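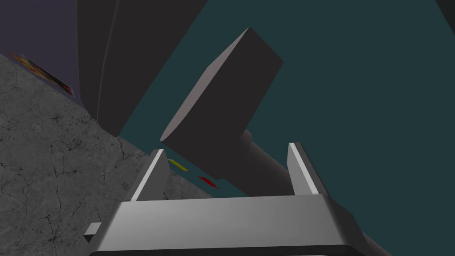
Cliltomum,06/05/2023

猪排怎么拍才能又薄又嫩?每次都炸成鞋底,求救!

Mabli Skyrme

大家好!我最近彻底迷上了炸猪排,就是那种拍得薄薄的、比盘子还大、外面一层金黄的面包糠、咬下去咔嚓一声的那种。去年一月去Lumberg玩,在车站后面一家小馆子吃过一次,店里就一个老太太在灶台前忙,端上来的时候盘子边都看不见了,旁边一角柠檬,一小堆土豆沙拉。我吃完又点了一份!从那以后就一直想在家里复刻。

问题是我做出来的完全不是那么回事。我买的是猪里脊(大里脊,整条的,上回那条717克),自己切成厚片,然后拿锤子砸。砸的时候是挺解压的,但是砸完要么中间破洞,要么边上薄得像纸、中间还是厚墩墩的一坨。下锅以后更绝,整片缩回去,卷成一个碗的形状,面包糠从肉上整张掉下来,漂在油里。我先生很给面子,每次都吃光,但我看得出来他嚼得很辛苦。

我试过的办法:小苏打腌(有股怪味,而且口感像火腿肠),菠萝汁腌(腌过头了,表面成了糊),提前一晚用盐水泡(这个好一点,但是面包糠更容易掉了)。锤子我只有有齿的那一面用过,平的那面一直没碰,不知道是不是用错了?

还有一个问题,我不太想每次都用一大锅油,厨房小,炸完一星期都是油味。有没有人试过用带盖的小烤箱或者煎烤机来做?能出那种脆皮吗?家里插座那一路不太行,功率1000瓦以上的电器一开就跳闸,所以大烤箱不考虑。

先谢谢各位了!周末打算再战一次,肉已经在冰箱里了。

半夜炖汤

太高兴看到有人问这个了!我在炸猪排这件事上浪费过的肉,说出来都心疼,所以写长一点,你慢慢看。

先说锤子。有齿的那一面是用来打断纤维的,适合牛腿肉那种又老又韧的部位。大里脊本来就嫩,用齿面一砸就成筛子了,汁水全从洞里跑掉,你说的破洞十有八九就是这么来的。换平的那面!而且别直上直下地往死里砸,要从中间落下去,顺势往外带一下,像把面团往外推那样。中间打几下,转个方向,再往外打。力气小一点,次数多一点。我家那把锤子挺沉的,我基本上就是让它自己落下去,手腕带个方向就行。

肉上面一定要垫东西。保鲜膜太薄,一打就碎,碎片还会嵌进肉里(别问我怎么知道的)。我用的是装冷冻食品的厚袋子,剪开两边摊平,肉夹在中间,里面滴几滴水,肉就会自己滑开,延展得特别漂亮!这一招是我学到的最值钱的一招,第一次用的时候我在厨房里叫出来了。

再说切法。你是切厚片然后打薄,这样要打很久。试试蝴蝶切:第一刀切下去别切断,留一点连着,第二刀再切断,摊开就是一大片,厚度只有原来的一半,稍微打几下就够了。逆着纹路切,这个应该不用我多说。

缩成碗是因为边上那圈白色的筋膜没有处理。筋膜一遇热就收紧,肉就被它拽起来了。拿剪刀沿着边剪几个小口子,每个口子刚好剪断那层白的就行,别剪到肉里太深。剪完再下锅,平平整整的,看着就开心。

面包糠整张脱落,我猜你是裹完以后放太久,或者肉表面水太多。盐水泡过的肉要擦干,擦到厨房纸按上去不湿为止。然后面粉薄薄一层,多的拍掉,蛋液里加一小勺油打散,最后面包糠。重点来了:面包糠不要用力按!轻轻盖上去,抖一抖就好。按得太实,蒸汽没地方走,就会把整层壳顶起来。维也纳式的那种壳跟肉之间有空气、鼓起来像波浪的,靠的就是壳松、油热,边炸边晃锅,让油浇到上面去。鼓起来跟掉下来是两码事,鼓起来好吃极了!

腌料我全都不用,就盐和白胡椒,下锅前再撒。好肉不需要小苏打。

油的话,我用平底锅,油到肉的一半高就可以。炸完的油过滤一下,第二天炒青菜很香。油味嘛……开窗,点个蜡烛,接受命运。

祝你下一盘大成功,一定回来告诉我们!

吃饱再减肥

我来说说不用大锅油的办法,因为我住的地方比你还小,灶台就一个眼,油炸基本告别了。

我用的是带盖的小煎烤机,朋友搬家时留给我的,我已经用出感情来了。做猪排完全可以,但是要有心理准备,它跟油炸的不是同一种脆。油炸的脆是酥,一碰就碎;烤出来的脆更像吐司边,有嚼劲。我自己现在反而更喜欢后一种,中午带便当也不会软得太厉害。
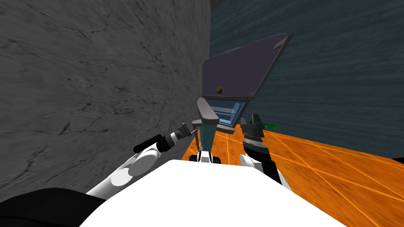 盖子掀开以后,后面是深青色的墙。

我的做法:

面包糠先炒。这一步千万别省!平底锅里放一勺油,面包糠倒进去小火慢慢炒,炒到颜色像浅浅的饼干就关火,锅里的余温还会让它再深一点。我一次炒一大罐,放冰箱里能用很久,撒在焗土豆上、意面上都好吃。

肉拍薄,照楼上说的拍就很好(滴水那招我刚才已经去试了,太神了)。裹粉、裹蛋、裹炒好的面包糠。

机器先空烧预热,热透了再放肉。盖子不要压到面包糠上,压住的话就成了三明治,底下那面会出水。能调高度的就调高,不能调的就敞着盖子做,中途翻一次面。翻的时候用宽一点的铲子,从一头慢慢抄过去,别用夹子夹,一夹壳就掉一块。

厚的肉不要这样做,里面还没熟外面就苦了。薄的很快,你就守在旁边看着颜色,别去刷手机。我有一次就是去回了个消息,回来成炭了。

功率的事我不敢乱说,你翻过来看看底下的铭牌,写得很清楚。另外水壶和它别同时开,我家就是这么跳的闸,黑灯瞎火地端着一盘半生的猪排去找电箱,现在想起来还觉得好笑。

配菜强烈推荐卷心菜丝!切得越细越好,泡冰水,沥干,挤柠檬汁。比土豆沙拉清爽,一口肉一口菜,能一直吃下去。如果你想要Lumberg那种土豆沙拉,我也做过,秘诀是土豆趁热拌醋和一点肉汤,放凉了再加洋葱碎,不要蛋黄酱。颜色不好看,但是特别下饭。

老秤砣

去Biltis超市,让肉柜的师傅给你切好拍好,不另收钱。完事。

补充一下:他们那边早上人少,师傅心情好,会帮你把筋也去了。下午去就随缘了。别买盒装的那种,切得太薄,一拍就散。

Mabli Skyrme

天哪谢谢你们!!我回来汇报了。平的那面+厚袋子+滴水,第一片拍出来的时候我举起来对着窗户看,整片都是透光的,一个洞都没有!筋也剪了,没有卷。面包糠我一半用油煎,一半先炒过再烤,我先生投票给煎的,我投票给烤的,所以以后可能每次都得做两种。唯一的失误是盐撒早了,有一片出了点水,那片的壳还是掉了一小块,被我站在灶台边上直接吃掉了。

土豆沙拉也照着做了,趁热加醋这个真的不一样!我以前都是放凉了才拌,难怪一直没味道。下次想试试用鸡胸肉做,有没有要注意的地方?

半夜炖汤

鸡胸更容易!把厚的那头片开,翻过来摊平,就差不多厚了,然后轻轻打几下。鸡胸怕过火,油要热,时间要短。面包糠里拌一点擦碎的硬奶酪,香得不得了,你一定要试!

网友评论

爱吃柠檬的小胖:滴水那招收藏了,昨晚用来拍牛排,也好使!

Price街邻居:我奶奶一直用擀面杖,敲几下再擀一擀,也挺平的,家里没锤子的可以试试。

momo_928:求问炒面包糠能不能用黄油?

吃饱再减肥 回复 momo_928:能!更香,就是容易糊,火一定要小,手别停。

秋天的南瓜:不爱吃猪肉的路过,用茄子片按这个方法做了一遍,盐腌出水再擦干,孩子们抢着吃。

老秤砣:Biltis的师傅这周休假,别白跑。

Mabli Skyrme:哈哈哈我刚从那边回来……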